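Chapter 4
Setting Up the Practice Room

Every Wamau floor robot in this book spends its first working days in a simulated bathroom, and so shall we.

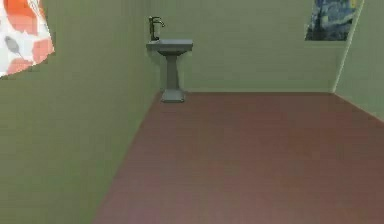 4.1 Before You Load Anything

I learned this routine from Anil Shetty, who set up the cleaning robots at Harkent for years and was wonderfully patient with beginners (I was a slow one!). He always started with the bare room: green walls, a reddish-brown floor, and the gray pedestal sink near the back corner. Get to know that sink, because its stepped base is the piece your machine will bump into most often while you are still tuning the bumper settings.

Open the room in Preda and check that the floor is level in the settings panel. Then set the bumper threshold to 500 and leave it there until Section 4.3, however tempting it may be to fiddle. We will run 3,000 short trips across the floor, save the log, and only then bring the same settings over to the real machine on its charging dock.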